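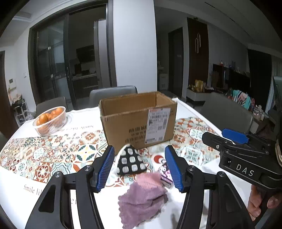

Is it worth paying extra for a bed on a night train? For me it is, as long as the trip is long enough that you'd lose a whole day doing it any other way.

I've been asked this a few times since I got back from Justorstead, mostly by people who have done one night train in their lives, in a seat, in college, and swore never again. I get it! I did that too. I spent an entire night with my cheek against a window and a stranger's backpack on my foot, and I arrived so cranky I couldn't decide what to have for breakfast. A berth is a completely different thing.

I had berth 23, a top one, in a compartment for 4. I always go for the top if I can. You give up the window (which is dark for most of the trip anyway) and you have to climb a skinny ladder in your socks, but once you're up there you can lie down whenever you feel like it. The people on the bottom are stuck being everybody's couch until the last person decides it's bedtime. There's also a deep shelf over the door that you can only reach from the top bunk, and my bag lived up there all night.

The mattress was thin and the pillow was a joke, so I folded my sweater inside the pillowcase, and that fixed it. The blanket was great, though, one of those heavy scratchy ones that smells like a closet. I slept from a little after eleven until somebody's phone alarm went off at five, and then I slept some more. You do wake up at the stops. The train goes quiet and your brain notices. I've come to like that part, lying there listening to somebody roll a suitcase down a platform in a town I'll never see.

Food is where I always go wrong. The first time I took this train I figured there'd be a dining car, and there was a cart with tea and wafer cookies. This time I stopped at Demirtaş, the bakery across from the station, and came out with two cheese pastries, a spinach one, and a sesame ring the size of a steering wheel. Too much, obviously. I shared the spinach one with the woman across from me, who gave me half an orange and then told me the plot of an entire detective novel, including who did it. I'd still say bring more than you need. It's a nice way to meet people, and the leftovers make a fine breakfast.

Water is the other thing. There's a sink at the end of the car, but the sign says it isn't for drinking, so buy a big bottle before you board and leave yourself some for brushing your teeth.

About the money – the berth cost me more than double the seat, and I hemmed and hawed over it for a week. Then I looked up hotels in Justorstead for the night I'd be skipping and felt a lot better. Booking was a pain. The site kept logging me out right before the payment page, and I ended up doing it on the phone with a very patient man who spelled my name back to me three times and still got it wrong on the ticket. The conductor didn't care.

We got in at seven, and this is my one real complaint about arriving by night train: the town isn't ready for you. The museum opens at ten. The hotel won't take you until the afternoon, though they did hold my bag. I had a coffee at Zavama, on the corner by the tram stop, and then another coffee, and then I walked down to the river with nothing in my hands and watched the rowing club carry their boats out. The fog was just coming off the water. I was wearing yesterday's shirt and my hair was doing something terrible, and I was so happy.

I took the day train home, by the way, to see what I'd missed in the dark. There's a long stretch of beet fields, then a tunnel, then more beet fields. There's one pretty bit with a lake, and I dozed off before the end of it.

Next I want to try the one that goes up the coast in April, before the summer schedule kicks in. It leaves on a Saturday and it does have a dining car, according to the timetable. I'm bringing pastries anyway.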